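Clatwood shop puts off the second arm, buys grippers and a computer first

I stopped by Rennie on Thursday morning expecting to write about a new robot, and I came away with a story about a spreadsheet. A pretty good one, though!

If you've driven past the old feed store at the end of Clatwood's main drag, you know Rennie, even if you never noticed the sign. They cut and finish stone samples, the little squares that kitchen showrooms hand you so you can hold them against your cabinets and change your mind. They've had one robot arm since last year, and it moves samples from the polishing table to the packing trays. I'd heard there was going to be a second one by summer. There isn't. The order got pushed back, and the money (part of it, anyway) is going to grippers, a better computer and a pile of spare parts.

Jeptoo Ondieki, who runs the floor, had the budget up on her screen when I walked in, and she didn't seem to mind me reading over her shoulder. Her first version was simple: one arm, one stand, one controller, done. Then she went back through what had held up the arm they already own and started adding lines. Finger pads wear down from grit. Cables get chewed. The stand needed a heavier base than the one in the catalog. By the time she'd priced all that for two machines, the second arm was the cheap-looking part of the page.

"I was shopping for the thing everybody takes pictures of," she told me. "And what stops us on a Tuesday is a pad."

A set of replacement pads from their supplier, Plusetti, runs $518 with shipping. They went through five sets since the first arm was bolted down, and the original budget had exactly zero dollars for pads. Shadi Rizk, who keeps the arm running and orders most of the small stuff, has been paying for them out of the line for saw blades. He says that is over now. Pads get their own line, and so do cables, and he would like it in print so he can point to it later. So there you go, Shadi.

The bigger change is how they're picking the next gripper. Last time they bought on a demo. A rep came out, the arm picked up a sample, everybody clapped, and the gripper turned out to be happy with flat honed tile and pretty miserable with anything thick. I remember that demo, by the way. I clapped too.

So before anything gets ordered this time, the candidates are being tried out on a computer, in simulation. Maëlys Lecomte is doing that part. She came over from Denance, the cabinet hardware place across the river, where she set up something like it for drawer pulls. She builds a model of the gripper, drops it into a made-up room and has it go after made-up samples while she fusses with the width of the fingers and the angle of the wrist. If a design can't get to the part, she knows it without having paid for the metal.

I asked if it could tell her whether the real one would hold on to a slick piece of granite. Nope, she said, or not well enough that she'd spend money on it. Reach and clearance she trusts. Grip she wants to see on the bench, with dust on everything. That's why the plan still has a trial period in it: whichever two designs look best on the screen get rented and run on real stone before the purchase order goes out. The rental is $200 a week for each one. Jeptoo has it down for eight weeks, which sounded long to me until she reminded me that the first arm took most of a season to settle down.

The computer was the argument, from what I gather. Tarek Qudah handles the books, and he wasn't thrilled about buying a graphics machine for a company that sells rocks (his phrase, and he was smiling when he said it). What brought him around was that Maëlys had been borrowing the front office computer, and quotes to customers were going out late every time she had something running overnight and it ran into the morning. He signed off on one machine, with the understanding that it also does the showroom drawings. I think that's fair. I also think it'll be all robots all the time by fall, and I told him so.

Nobody's job is on the list, in case you were wondering, and I did ask. Nabil Chidiac has worked the packing end longer than anyone there and he's the one who'd be standing next to arm number two. He's for it, with conditions. He wants the trays moved closer to the wall so he isn't walking around the stand all day, and he wants a stop button on his side of the table as well as the far side. Both are in the plan now. The button cost less than lunch for the crew, if you believe Tarek.

The second arm comes up again in April, after the trial numbers are in. If the grippers do well, they order. If they don't, the money stays put and the one arm keeps going with a drawer full of fresh pads, and Jeptoo says she can live with that.

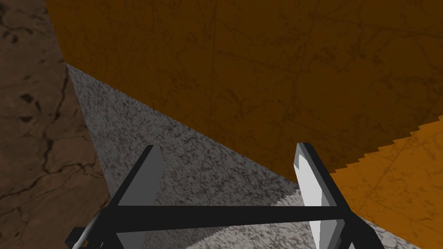

Picking the gripper is the piece I'd want to see done right if it were my money, and Maëlys let me hang around while she talked me through what she looks for. Her made-up rooms get loud. You look down over the gripper at planes of orange marble with dark veins, a wedge of gray speckled stone and a cracked brown one running up the left side, all of it coming together at angles that would make a tile setter cry. Two fingers, a black crossbar between them, and nothing held yet. The pad on the left is gray and sits against gray stone, so I had to look twice to find it, while the white one on the right jumps right out. She'd like the spec sheets back from both vendors before she models anything else, and Shadi is supposed to be calling them.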